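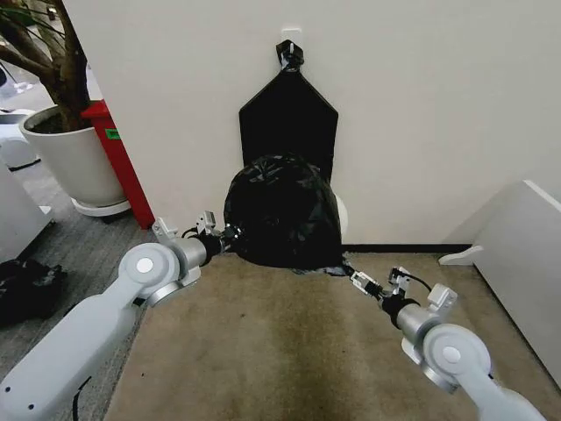
Gotcombe and the Trash Bag: Gallery from the Hinojosa Street Shop

Posted Mon 1 January

Welcome back to the Amison gallery! We love this job, and we love it even more after the month it gave us. Gotcombe is our two-armed household robot, and trash bags have been its favorite enemy for ages. They slide, they puff up, they fold over on themselves, and they never look the same twice. On run 161 one of them finally beat us fair and square, with a gripper that closed when it should have opened and a stop that took far too long. Nobody was hurt, nothing expensive broke, and we learned a ton. Scroll on down for the whole story, in the order it happened.

The job
One arm steadies the bag, the other one goes looking for a loose fold to grab. Black plastic, a plain light wall and a hook to hang things from. A person does this half asleep with a coffee in the other hand. For Gotcombe it's a full workout, and watching both arms come in together is still a thrill every single time.

Why we hang it from a hook
A bag hanging up gives us a fixed point at the top and a big soft mess at the bottom, so we get an easy problem and a horrible problem in the same run. We tried it with the bag just sitting on the carpet last June and mostly filmed a robot pushing a bag around the room (very funny, not very useful).

Run 161
The right arm was told to pinch a flat corner of plastic, lift it a little and let go. It pinched, it lifted, and then it squeezed harder! The arm backed away on schedule with the bag still in its fingers, the knot popped off the hook, and the whole thing came down and went for a ride across the carpet.

The stop
Our operator hit the stop button right away. The left arm froze on the spot, beautiful. The right arm kept going for 3 seconds. If you have ever stood next to a moving arm you know how long that is. This is the part that took the job from "oops" to "everybody out of the alcove, power off, we're done for the day."

What we found first
A cable. The thin one up by the right wrist had been rubbing on its bracket, and the jacket was worn through on the inside of the bend where you'd never spot it without taking it off. Every time the wrist turned past a certain angle the gripper lost its signal. We got it to fail over and over on the bench, which is the best feeling in the world when you're chasing something like this.

What we found second
The cable explained the dropout but not the squeeze. For that we had to dig into our motion program, Dosumis, and there it was: when the gripper went quiet, Dosumis held on to the last command it was sure of and sent it again the moment the line came back. The last sure command was "close." Perfectly logical, perfectly wrong.

What we found third
And the slow stop? Same root. Dosumis was waiting for the gripper to answer before it would pass the stop along to the arm. A gripper with a bad cable doesn't answer. So the arm sat in line behind it, still moving. We got goosebumps when we read that bit of code, and not the good kind.

The fix, part one
New cables on both wrists, with a longer loop and no contact with the bracket anywhere in the range of motion. We swapped the left side too, even though it tested fine. The old right-hand cable is now pinned to the corkboard.

The fix, part two
The stop button now cuts the motor power to both arms directly, with no software in between and no polite waiting. Dosumis also treats a silent gripper as a fault and holds still until a person clears it. After a dropout, old commands get thrown out.

Testing it
Oh, this was fun. We unplugged the gripper in the middle of a move more than 80 times, at every awkward angle we could think of, and pressed the stop button at a different moment each time. Both arms quit together on every try. Then we handed the button to people who don't work on the robot and let them surprise us.

House rules since then
Hands stay out of the alcove while the motors are live, even to fix a bag that's slipped. Cables get a look and a wiggle every 10 runs, and the result goes on the clipboard by the door. Anybody in the room can call a stop, for any reason, and doesn't have to explain it.

Back to work
Gotcombe is pinching corners again and we could not be happier about it. It still misses plenty. Shiny folds confuse it, and it sometimes chases a crease that was only a reflection. Those are the problems we signed up for, though, and we can't wait to get stuck into them.

Next gallery: drawstring bags. Wish us luck!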